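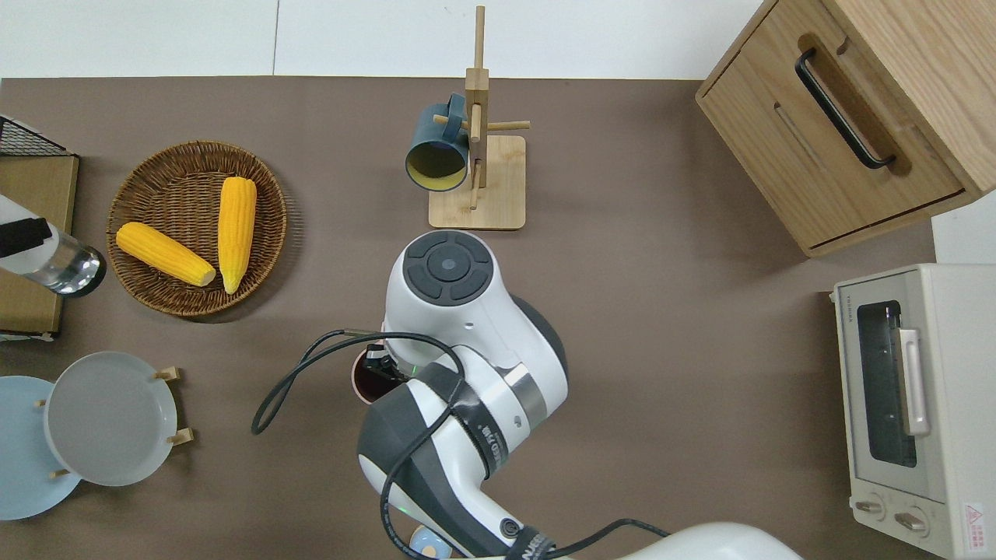 Teal mug on the wooden tree, corn in the wicker basket

vuswood67: Would you keep a mug tree out on the table? Mine eats up so much room.

mirani_g: Keep it! I grab a mug without opening a cabinet.

lelteo404: Nope. Hooks under the shelf, done. Mine dust up on a tree.

mirani_g: Then drink more coffee, lol. The plate rack is what I'd move.

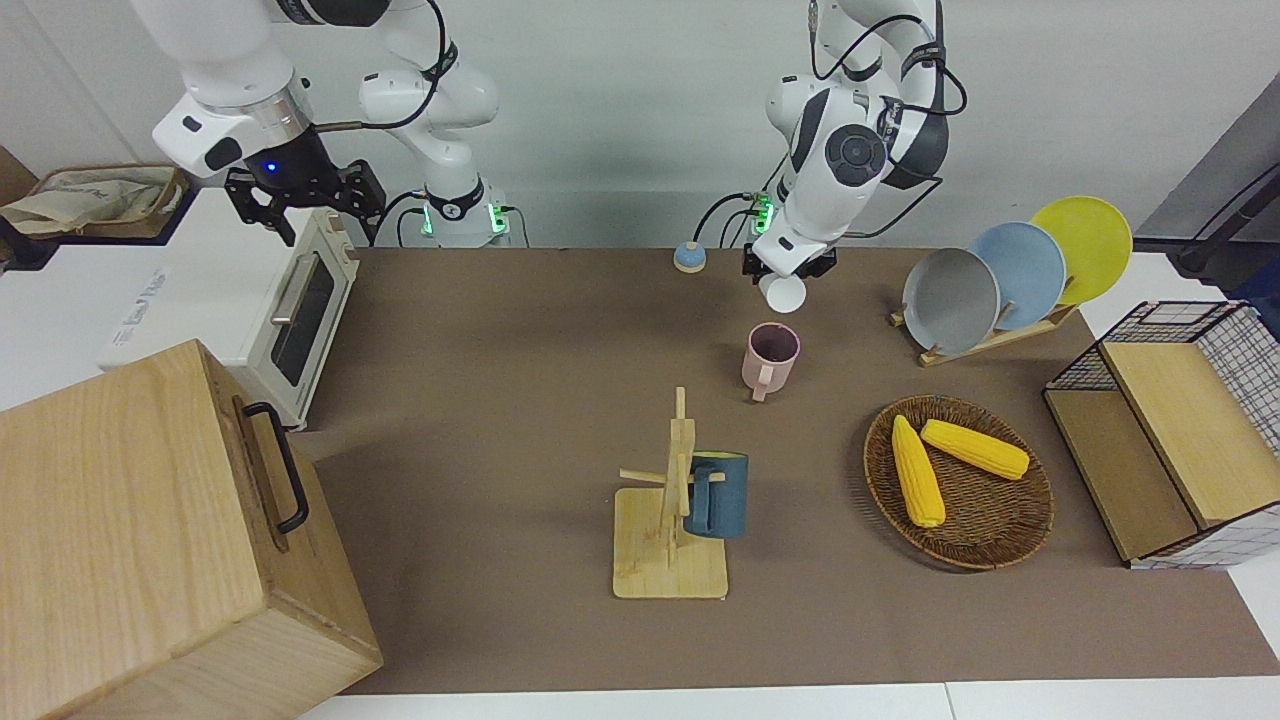 Plates in the rack: gray, pale blue, yellow

vuswood67: No way, I love the plates standing up like that (and the corn's getting eaten Saturday anyway).

lelteo404: Fine, but I'm still team hooks.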